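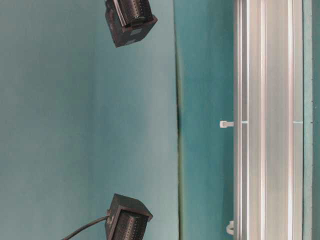

Couldn't find a word on your site about who you are or whether you cut to length, a customer wrote to us in August, and could we please fix that before they ordered another rail. Fair enough. Took us a while. Last updated 6 May 2020.

So, Hilcombe. We sell aluminium extrusion and coloured panels, and we cut both. That's the bulk of it. Slotted rail in silver, panel in teal and a few other colours, plus the brackets, bolts, end caps and bits that hold it all together. Benches, shelving, screens, enclosures, the odd chook house (lovely job, that one, photos went missing when we changed phones).

Where we came from

Started out doing shop fittings under the name Brondska. Lots of melamine, lots of swearing. Somebody wanted a display stand they could pull apart and put back together in a different shape, we bought our first lengths of slotted rail for it, and within a year we'd stopped doing melamine altogether. Changed the name when we moved into the Hilcombe shed. A few of our older customers still write Brondska on the cheque. We still bank them.

What we keep

Rail in 8 profiles. Long lengths on the rack along the back wall, short lengths in the bins, offcuts in the crate by the roller door. Offcuts under 500 mm go by weight, help yourself, bring gloves as the ends are not deburred.

Panel is matte unless you ask for gloss. Teal is the one we sell most of. Please be aware it reads differently from one end of a room to the other – greyer where the light's on it, deeper in the corners – and we do get calls about this. Same sheet, same colour. If you're putting a lighter panel next to a darker one, ask for a sample of each and stand them up where they're going to live, don't judge them flat on the kitchen table.

Our catalogue has 516 lines in it at the moment. It was 159 when we first printed one, on the home printer, stapled crooked.

How we cut

Everyting gets measured twice and cut once, by whoever's on the saw. Rail is good to half a millimetre. Panel we'd rather say one millimetre and be left alone. We'll drill and tap ends, mitre if we have to, and edge panels with black trim. No powder coating on site, that goes out to Zemosska and adds a week, sometimes more over the holidays.

Gaps between panels: we leave one on purpose. Panels move with the heat, more than you'd think in a tin shed in summer, and two sheets butted hard up will bow. If you hate the dark line down the join, order the cover strip. It slides in afterwards.

The Nørgaard kits

Flat-packed bench frames, designed here, named after nothing in particular. Rail, brackets, bolts, one hex key, one sheet of instructions that we've rewritten more times than we'd like. Spare hex keys are free, just ask. Schools get a discount on these, so do men's sheds and community gardens.

Getting hold of us

Come by the shed if you can, much easier with your drawing on the counter. Back-of-an-envelope drawings are fine, so long as there are measurments on them. Email is next best. Phone's ok but nobody can hear it over the saw, leave a message. Ute or trailer for anything long, and a rag for the end of the load.

Parking round the side. Mind the drain.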